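Skotmont opens Grerkcombe hallway exhibition, with apologies to the living room

GRERKCOMBE, Dec 4, 2025 - Skotmont, the home interiors firm that has spent most of its life selling people things to sit on, today announced a season of displays, talks and mild scolding devoted to the most neglected part of the British home: the hallway.

"The Bit Before the House" opens to the public at the company's Grerkcombe showroom and runs for 30 days. Entry is free. Coats may be left on a hook, provided visitors can find one that is not already holding four other coats and a dog lead.

The season follows a survey of 400 Skotmont customers carried out in November. Asked to name the room they were proudest of, most chose the kitchen. The hallway came last, behind the airing cupboard and, in a result the company has checked twice, the shed. Around 70 per cent of those who replied said they had never chosen a colour for their hall and had simply carried on with whatever was there when they moved in.
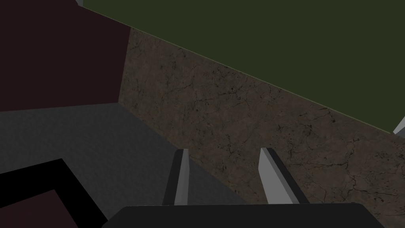 Skotmont accepts part of the blame. Its own catalogue has given the hallway a single page for years, and most of that page was taken up by an umbrella stand. The new season sets out to make amends with eight full-size halls, each built to the awkward measurements of a real home. One has a radiator exactly where the shoes want to go. Another has a front door that opens onto the bottom stair, a feature familiar to anyone who has ever tried to get a sofa past it.

Surfaces have been supplied by Dritach, whose hard-wearing floor finishes are meant to survive mud, scooters and the weekly shop. Lighting is by Spahić, the family firm behind the low-glare wall lamps used throughout, which are bright enough to find your keys by and dim enough to hide the skirting board.
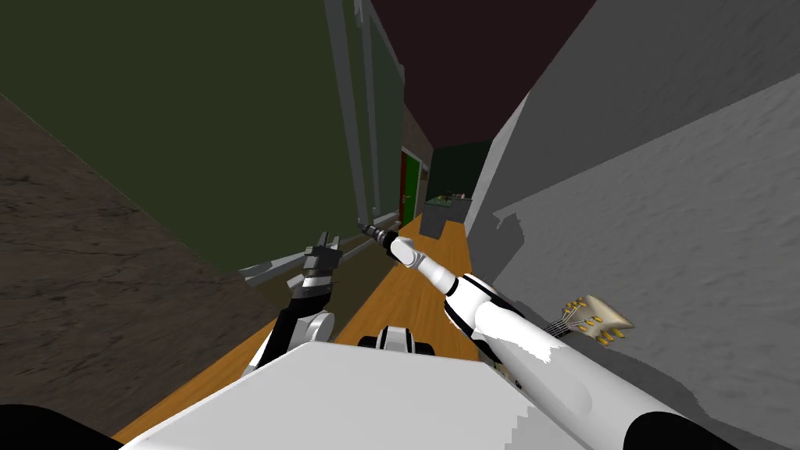

A narrow hallway, its walls leading off at a slant.

Free talks will be held each afternoon, on subjects including where to put the post, whether a bench is furniture or just a shelf for bags, and how to paint a stairwell without falling down it. Places are limited by the width of the room - visitors are asked to keep to the left and let people past.

About Skotmont
Skotmont designs and sells furniture and fittings for the home from its showroom and workshop in Grerkcombe. Its next catalogue will have two pages on hallways.

Press enquiries: Skotmont Press Office, Grerkcombe

ENDS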